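Ticket: Label printer at returns desk drops every job after the first
Site: Ollotham branch library
Opened by: Pei-shan Lau
Assigned: Radka Krasniqi
Status: waiting on site
Opened: February 11, 2022

Pei-shan Lau
Spine label printer again. First label after power on prints fine, then nothing. Queue says "printing" forever. Have to turn it off and on for each one. We have 200 new books to label before the kids' section reopens so this is kind of urgent.

Radka Krasniqi
Is it on the USB cable or the network? And did anything change on that PC lately, updates etc.

Pei-shan Lau
USB. PC got updates overnight I think, it had restarted when I came in. Swapped the cable with the one from the front desk, same thing. New roll of labels, same thing.

Radka Krasniqi
OK not the cable then. Please try:
Clear the queue, restart the print spooler (steps are in the Jerndale help sheet, page 2)
Printer properties — Ports tab — untick bidirectional support
Print three test labels in a row
Tell me what the light on the front does after the first one

Pei-shan Lau
Did all that. Got two labels this time, then stuck. Light goes orange, blinks, stays orange. Second label was also shifted down, so the call number is half on the next one.

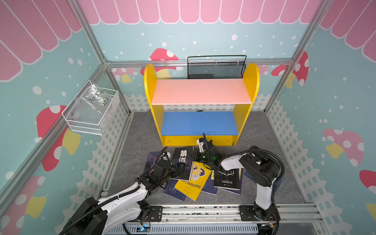

Radka Krasniqi
Shifted label = wrong size in the driver. The update probably put the defaults back. What height does it say under Page Setup? Yours should be 24 mm. If it's hunting for the gap and can't find it, it goes orange and stops, fits what you're seeing.

Pei-shan Lau
It says 70. Changing it now

Pei-shan Lau
Ok 12 in a row no problem. Light stays green. Do I turn the bidirectional thing back on?

Radka Krasniqi
Leave it off for now. Run the calibration too (hold feed button til it beeps twice). I'll block the driver update on that PC from here. Leaving this open until you've done teh full batch, write back if it goes orange again.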